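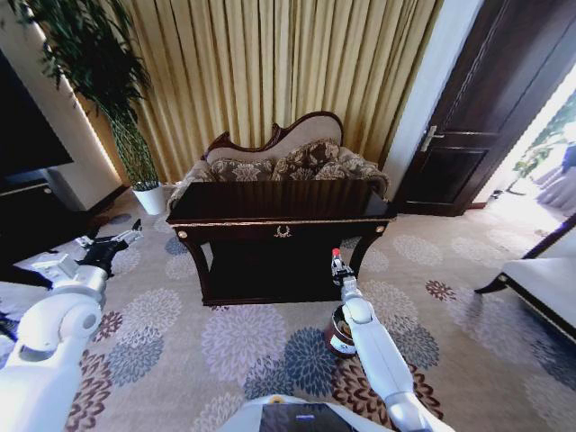
Fig. 1. View from the head camera, both arms forward, console table ahead.

Search this course Enter keywords Go

Mobile Manipulation in Homes
Handout 7: The arm that did not stop at the table

This handout goes together with the lecture on contact faults. Please read it before the lab session, and bring your own notes on joint torque limits from Handout 5.

1. What happened

In August our group made test runs in a furnished room at the Irkside site. The robot, which we call Cara, has two arms and a gripper on each. The task was simple on paper: drive to the console table, stop, and keep both grippers free in front of it.

On run 74 the base stopped at the correct place, but the right arm continued to extend. The gripper touched the front leg of the table and pushed against it for 3 seconds. Then the operator pressed the stop button. The table moved a little on the carpet. No person was in the room, and the damage was one scratch on the gripper finger.

A small accident, but the fault behind it is serious. With a child or an older person at the same place, we would have to write a very different handout.

2. What the log showed

The arm controller has a contact limit. When the estimated force at the wrist is higher than the limit, the arm must stop within 200 milliseconds. In the log the force estimate passed the limit early in the contact, and the stop request was sent. The arm did not obey it.

The reason was in the order of messages. The planner from the Lehtinen package sends new targets in a queue of up to 500 points. The stop request went into the same queue, at the end. So the arm first finished the old points and only after this it would read the stop. In earlier runs the queue was almost empty, and we did not notice the delay.

3. Why the vision did not help

Look again at Fig. 1. The table top is glossy and nearly black, and it reflects light. Under the apron the opening is dark. Our depth camera returned few points from these surfaces, and the map marked a part of the table as free space. The curved legs made it worse - the collision model used a simple box with straight legs.

The curtains and the bright doorway on the right are also difficult for exposure. In our tests the camera made the whole picture darker when the door was open, and dark furniture lost its details.

Please keep the two problems separate in your report. The bad map explains why contact took place. The queue explains why contact continued.

4. Changes after the fault

- The stop request now has its own channel and empties the target queue.
- The motor drives check the force limit locally, without waiting for the planner.
- Areas with missing depth are treated as occupied until a second view confirms them.
- We close the door before a run and write its state in the log.

The first two changes were tested at the Grorngate lab against a foam block. The third makes the robot slower near dark furniture. We accept this.

5. For the lab

Take the log of run 74 from the course folder. Find the time of first contact, the time of the stop request and the length of the queue at that moment. Draw the three on one time axis. Then write half a page about this: would a lower speed alone have prevented the push? Give numbers from the log, not only an opinion.

When you work with the real arm, one student holds the stop button and does nothing else. Stay outside the reach of both arms, also the one which is not moving.

Related handouts
Handout 5: Joint torque limits
Handout 6: Depth cameras and shiny surfaces
Handout 8: Writing a fault report

Last updated: August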